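Setting up Wi-Fi calling on the Torker 6

I get a patchy signal in my kitchen, so this was the first thing I switched on when my Torker arrived. You'll need a working Wi-Fi connection, an active SIM and more than 20 percent battery. My SIM is from Zislow, and the menus below are the ones I see with it.

1. Put the SIM in slot 1. Slot 2 handles data and texts just fine, but the Wi-Fi calling switch stays gray there.

2. Open Settings, tap Network, then tap SIM & Calls.

3. Tap the name of your carrier and scroll down to Wi-Fi Calling. Turn it on.

4. Type in your emergency address when the phone asks. Use the place where you really live, apartment number and all!

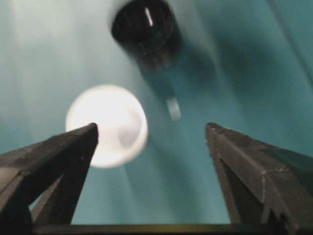 5. Tap Calling Preference and pick Wi-Fi Preferred. I tried Mobile Preferred for a while and the phone kept hanging on to one sad little bar.

6. Restart the phone and wait 2 minutes. A small handset icon should show up next to the Wi-Fi symbol.

Note: If the icon doesn't appear, turn airplane mode on, switch Wi-Fi back on by itself and try a call. Tiago Louro wrote to me that his only came up after he'd done the system update (version 8 or later), so check that too.

Caution: Don't reset the APN settings to fix a calling problem. I did – and lost picture messages until I'd typed everything back in by hand. Write your APN down first if you must go in there.

Calls made abroad over Wi-Fi may still be billed, so check your plan before you travel.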